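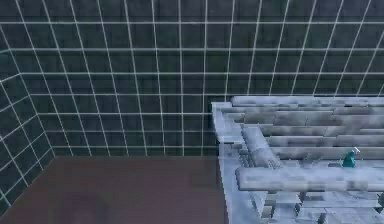

Peut-on laisser un robot ménager ranger la salle de bains pendant qu'on est au travail ?
Tant qu'il n'a pas réussi plusieurs passages sous vos yeux, gardez-le à portée de main, bouton d'arrêt compris. Et coupez-lui l'accès à la baignoire, c'est là que les ennuis commencent !

Je parle d'expérience. Mon Grernen (un petit bras sur roulettes, acheté d'occasion) devait attraper un flacon au fond de la baignoire et le poser sur le rebord. Sauf qu'il a mal jugé la hauteur du bord, a tapé dedans, a reculé, puis a recommencé. J'étais dans la cuisine, j'ai cru que les voisins faisaient des travaux. Résultat : neuf éclats dans l'émail et une roue voilée. J'avais pourtant réglé la force au minimum, enfin je croyais, la mise à jour avait remis les valeurs d'usine.

Depuis, je répète tout dans la salle de bains virtuelle du logiciel Hinojosa avant de lancer le vrai. C'est un peu moche, les textures bavent, mais une baignoire en pixels ne se raye pas.
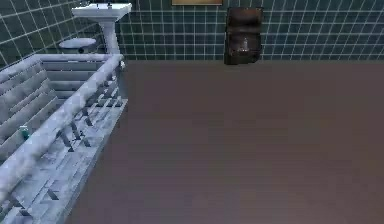 Répétition en virtuel : le petit flacon vert est debout dans la baignoire.

Ma première astuce : faites l'essai avec un flacon vide et bouché, dans une baignoire bien sèche. Un flacon plein qui tombe, c'est du gel douche partout, et des roues pleines de gel douche, je vous laisse imaginer le carrelage ensuite.

Deuxième chose, vérifiez la force de contact après chaque mise à jour. Dans les menus du mien c'est rangé sous « confort », allez comprendre. Svitlana Kushnir, qui m'a redressé la roue, conseille de noter ses réglages sur un bout de papier scotché au socle de charge. Je l'ai fait, c'est bête comme chou et ça m'a déjà servi.

Pensez aussi à la porte ! Le mien s'est garé une fois juste derrière, en panne, et j'ai dû pousser tout doucement pour passer un bras. Maintenant je trace une zone interdite devant les battants, assez large pour ouvrir en grand.
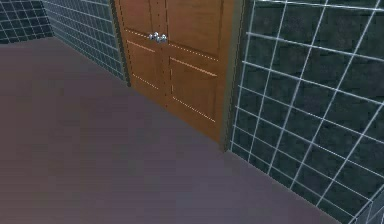
La double porte en bois dans le simulateur, le sol dégagé devant.

Si malgré tout il cogne, arrêtez-le au bouton, pas avec l'application (la mienne a mis une éternité à réagir). Débranchez le socle, attendez que le bras soit bien retombé, et seulement là approchez les mains. Passez ensuite un chiffon blanc sur le bord de la baignoire : les fibres accrochent sur le moindre éclat.
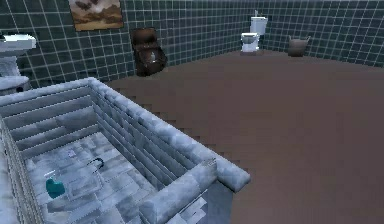
Pour reboucher, j'ai pris un kit Zireck, deux couches fines avec une nuit entre les deux. Dégraissez avant, sinon ça cloque. Et rangez les bricoles qui traînent avant de relancer le robot, surtout les élastiques et les petits cordons, les roulettes adorent ça. La prochaine fois je vous raconte comment j'ai nettoyé la pince, il faut du vinaigre et une vieille brosse à dents.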